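Keeping the shop open in Flastard

The owner of the Burkutus Stores in Flastard asked not to be named. Everybody in the village knows who she is, she said, and people outside it have no need to. We spoke across the counter in December 2022, with a break each time the door went.

She took on the lease when the last owners gave up and moved down the coast. The shop had been shut for most of a winter by then. Before that she worked in the office at Adar, the bus company, doing timetables and lost property.

"I could read a rota and I could add up. That was my training," she said. "I'd never stood behind a till in my life. My sister came for the first week and showed me how to cash up, and I wrote it all on the back of a calendar."

The calendar is still pinned up in the stockroom, though she no longer needs it.

Flastard has 90 houses. In summer there are walkers and a few caravans on the field behind the chapel. From the end of September trade comes almost entirely from people who live within sight of the shop, and she says that decides what she can sell.

"You can't stock for the person you'd like to come in. I had olives the first year, three kinds, and nice vinegar. It sat there until I was eating it myself. What people want on a wet night is milk, bread, something for the children's lunch and something fizzy. If I run out of any of that they drive to town, and once they've driven to town they do the whole shop there."

The nearest supermarket is 45 minutes away by road, longer when the ford is up. She doesn't try to match its prices and says most customers have stopped mentioning it. A few still do.

"There's one gentleman who reads me the price of beans every time he's been. I say, well, did you get me some? He still buys his paper here." 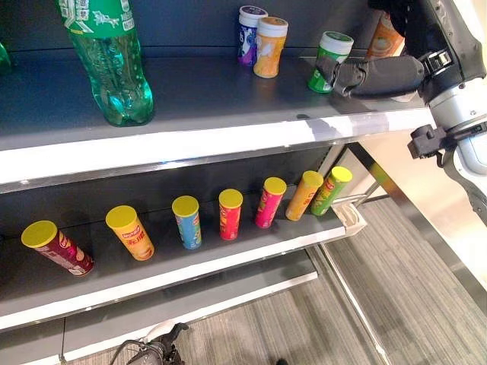 Her main supplier is Bjarnason, a wholesaler that runs a van up the valley. When she started it came twice a week. Now it comes once, and the minimum order has gone up. She thinks that has been harder on the business than anything the customers have done.

"If you've a small shop you want small deliveries. You want six of a thing. They want to sell you twenty-four. So you've got twenty-four, and where do you put them? I had cat food under the bed at one point. My husband was very good about it."

She has got round some of this by splitting orders with the pub and with the shop at the next village, which was once thought of as the competition. One of them takes the delivery and the others come and fetch their share. The paperwork is done in a school exercise book and settled at the end of the month.

Bread comes from a bakery on the other side of the hill. She collects it herself at 20 past six, six mornings out of seven, and says it is the part of the job she would give up first if anyone offered.

"In January it's pitch dark and the heater in the car takes as long to get going as I do. But they sell out by eight. If I stopped doing the bread I'd notice it in everything else, because they come in for the loaf and go out with a bag."

The electricity bill is the thing she keeps coming back to. The two fridges and the freezer run day and night, and her last fixed price ended in the autumn. She has turned off the lights in the window and put a curtain over the inside of the door. One of the fridges, the older one by the stockroom, was emptied in October and unplugged. Yoghurts and cheese have moved in together in the other.

"It looks mean, I know it does. Someone asked if I was closing down. But that old fridge was costing more than it was taking. I sat down with the bills and it was as plain as anything."

Is she closing down? She took a while over that one.

"Not this winter. I've told the landlord I'll sign for another 3 years if he does something about the roof. He's thinking about it. If he says no then I'll have to think about it too."

The roof leaks over the card rack when the wind is from the west. She has moved the birthday cards twice. There was a bucket by my foot while we talked, dry that morning.

Parcels have helped. She started taking them in as a favour and now gets a small payment for each one. She says it brings in younger people who had never been through the door, some of whom had lived in the village for years. Not all of them buy anything, and she doesn't push them.

"They'll say, oh, I didn't know you did stamps. I've always done stamps. There's a sign. But you don't look in a shop window if you've decided it isn't for you."

I asked what she would say to somebody thinking of taking on a shop like this one. She said to look at a full year of the takings before signing anything, and to go and stand outside on a bad day in winter to see who goes in. She had done neither. She would also check who pays for the drains.

She has no plans to bring in staff. Her niece covers on Saturdays in the summer and for two weeks when the family goes away, which they managed this year for the first time. The shop did all right without her, she said. The niece had rearranged the sweets by colour and she has left them like that.

By then it was getting on for half past twelve, and a woman had come in for a parcel that hadn't arrived. The owner went through to the back to look again anyway.

The Burkutus Stores is open from seven until six, and until one on Sundays. It will be shut on Christmas Day and Boxing Day. Bread orders for the holiday should be in by the twentieth.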